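Claneck Storeroom Dehumidifier
Made by Batia, sold and serviced from our shop in Prurness

Price: $298, cord and drain hose included
Availability: in stock

The Claneck is a dehumidifier for rooms where people keep things and do not spend much time themselves. We mean stockrooms, archives, tool stores, the back part of a shop, the basement under a small office. Most household models are made for a bedroom or a laundry corner, and they have many lights and programs which a storeroom does not need. On the Claneck you will find one dial, one switch and a drain outlet at the rear side.

We began to sell it after our own stockroom had a bad winter. In February the labels were coming off and the paper sleeves of the instruction manuals had become soft. Alun Llewellyn, who is responsible for our stock, tried three machines one after another and kept this one. It has been running with us ever since, and the customers who came to look at it usually asked for the price before they left.

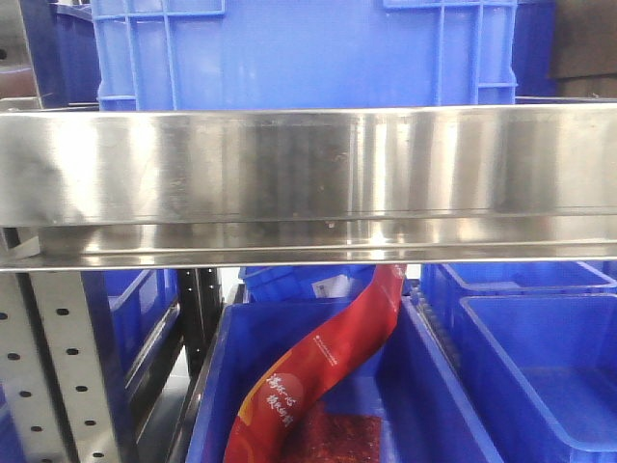 Where to place it

Please leave a free space of one hand's width behind the machine and two on the side of the air outlet. It should stand on a level floor. A closed cupboard is not suitable, and neither is the space directly under a bottom shelf, where the air cannot move. If your room is long and narrow, the middle of the long wall is normally better than the end. In a room with two doors we recommend that you keep one of them closed during the first days.

Goods should not touch the outside wall. This advice is valid with any dehumidifier, and also without one. Cold walls collect moisture, and a box that is pressed against the wall will take it up on the back side, where it is seldom noticed in time.

Setting the dial

Start with the dial in the middle position and leave it there for one week. After this you can turn it one step down if the room still feels heavy. Please do not go directly to the lowest setting. Very dry air is not good for leather, for wooden handles or for old glue, and the machine will consume more electricity for no benefit. For paper and textiles, most of our customers stay one step below the middle.

A simple hygrometer is a great help. We put a small one in each order, with a magnet on the back, and we suggest to hang it far away from the machine – otherwise you only measure the air which was just dried. 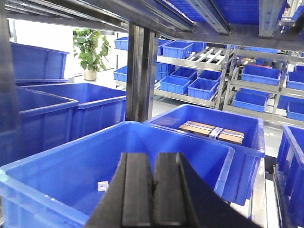
Blue bins on the shelves, one with a taped cardboard box inside.

Draining the water

You have the choice between the internal tank and the hose. When the tank is full, the machine stops by itself and an orange lamp is lit. For a room which is visited every day the tank is enough. For all other rooms we advise the hose, which must go downhill all the way to the drain. A hose that rises even a little in the middle will hold the water back, and the machine will stop as if the tank were full. This is the most frequent reason for a call to our service desk.

Technical data

Rated power: 194 watts
Weight: almost 41 pounds with empty tank
Cord: grounded plug, fixed to the machine
Filter: washable, behind the front grille
Warranty: 2 years on parts and labor
Color: light gray only

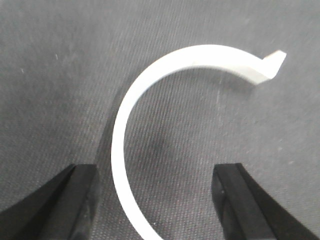 Cleaning and care

Wash the filter once a month in lukewarm water and let it dry completely before you put it back. Soap is not necessary. The housing can be wiped with a damp cloth while the machine is unplugged. If you want to put it away for the summer, empty the tank, let it stand open for one day, and store the machine upright. After transport on its side it must rest upright overnight before you switch it on again.

The Ashworth version

Some customers ask about the difference to the Ashworth. It is the same housing with a built-in pump, so the water can be lifted to a sink or to a window. The pump makes a short noise each time it works – in a storeroom this disturbs very few people, but next to a desk you will hear it. The Ashworth is made to order. Please write to us for the price and the delivery time.

Spare parts

We keep filters, tanks, hoses and dials in Prurness. For the fan and the compressor the machine should come back to us. Heledd Gwilliam at the service desk will arrange the pickup and can tell you beforehand if a repair makes sense. When you contact her, please have ready the serial number, which is printed on a silver plate under the tank.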